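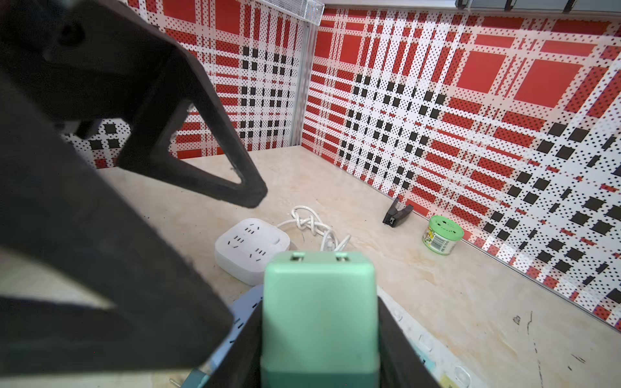 Extension leads at the workbench: sorting, coiling and storing

Notes by Sibel Dursun, revised in June

Unplug every lead from the wall before handling it. Wipe the casing with a dry cloth and keep liquids away from the socket openings. Check the full length of the cord for cuts, flattened sections and discoloured insulation. A lead with any of these faults is withdrawn from use and not taped.

1. Knots

Undo a knot before the lead goes back into service. Start at the plug end and feed the plug back through the loops; pulling on the block tightens the knot and strains the cord entry. A tight bend left in place for months can break the strands inside the insulation. 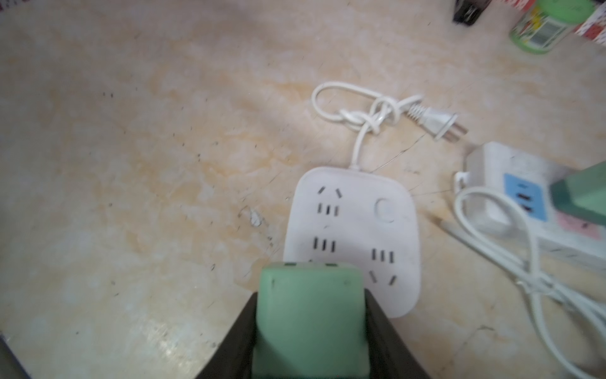
Square socket block with its cord knotted close to the casing.

2. Coiling

Coils should be no smaller than a dinner plate. For a 2 m cord, four or five turns are enough. Fasten with a hook-and-loop tie (we use Nenel, 24 to the pack), never with wire. Do not run a heater or kettle from a coiled lead, as the coil holds the heat. 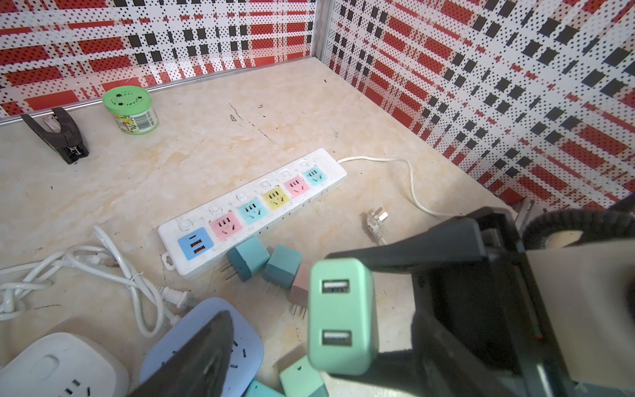 Long strip with coloured sockets and a row of switches; white plugs lying on the surface.

3. Labelling

Where several white cables share one bench, mark each at both ends. Write the room and the appliance on the tag. Coloured sockets can be used as a code, for example pink for lamps and yellow for chargers. Keep a copy of the code inside the cupboard door.

4. Storage

Plaid wall panels with small perforations, as at our bench, will hide a small hook, so choose one in a plain colour. Hang coiled leads by the coil and not by the plug. Put loose adapters in a wire basket with dividers.
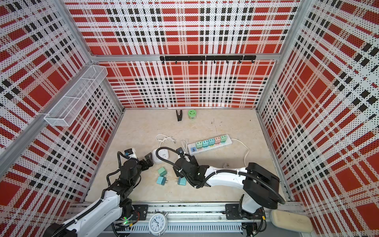
Hook rail on the back wall, wire basket on the left, power strip on the work surface.

Repeat the cord check twice a year. Replacement ties are in the Pistano drawer, second from the top.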